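Bowls, bowls, bowls

Thursday, January 25, 2018

So I promised a post on what I do all day now, because my family has decided I "program robots" and I keep having to say well, no, I kind of babysit them? I'm one of the people at Narport who collects examples. You drive the arms through a chore by hand, the computer records what the cameras see and how the joints move, and later somebody smarter than me feeds the whole pile to a learning system and we find out if it learned anything. One run through the chore is one episode. We have 927 episodes of the bowl job as of this afternoon and I did a pretty big chunk of them myself, which my shoulders would like you to know.

The bowl job is the one I'm on until the end of the month. There's a stack of nested bowls in a bunch of colors and a clear glass container, and the arms have to deal with them. That sounds like something a toddler could do (a toddler could do it, and would probably have more fun). But try picking one bowl off a nested stack using two stiff fingers and no sense of touch! The rims sit so close together that if you come in a hair too low you get two bowls, and if you come in too high you close on air and feel silly.

My trick, which took me most of a week to find, is to come in at a slant and stop above the rim for a beat before I go down. I was worried the pause would be a problem, since the system copies whatever you do, bad habits included. Early on I had this nervous little wiggle before every grab, and sure enough, the first trained version wiggled too. It was like hearing your own voice on an answering machine. I've worked hard on the wiggle since then. The pause I got to keep.

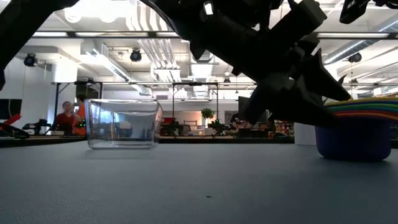
The other thing people ask is why you need so many. Couldn't it watch you do it twice and get the idea? I asked that too on my first day! What I've been told, and what I've now seen for myself, is that if you always start with everything in the same spot, the arm learns the spot. It'll go to that exact place with total confidence even when you've slid the stack over a few inches. So between episodes we shuffle things. Move the glass, turn the stack, change which color is on top. We have a printed sheet from the Kultix folks that tells you the layout for each run, because left to ourselves we all drift back to the same cozy arrangement. I thought I was being wonderfully random until somebody plotted my starts on a chart and they made a neat little clump.

The glass is its own headache, by the way. Clear things are hard for cameras, since what they mostly get is whatever's behind it plus a few shiny bits on the rim. I threw out a lot of episodes in my first two weeks because I clipped the edge on the way past. Now I swing wide. My personal best is 154 good ones in a day, and I haven't come close to it again and don't especially want to.

About throwing things out: we don't toss everything that goes wrong. If I fumble a bowl and then go back and get it properly, that's a keeper, and they want more of those, because the system has to see what getting out of trouble looks like. If I fumble it and it rolls onto the floor, that one's gone. There's a gray area in between and we argue about it at lunch. I'm on the generous side. The folks who came over from the Ferevent project are very strict, and they'd cut half of my stuff if you let them.

I do get asked if it's boring. Some of it is! Around 4 o'clock everybody's eyes go a bit flat and you can see it in the recordings, everything gets slower and sloppier. I've started doing the fussy layouts in the morning and saving the easy ones for late, and I bring better snacks. Music helps as long as it has no words.

Next up is a test of whatever they've trained on our pile, and if that goes OK we start on the next chore, which is called Dağdelen on the schedule and which I'm told has lids. Lids! It's supposed to run until July. I'll write again once I know how bad the lids are, and yes, Mom, I'm sitting up straight.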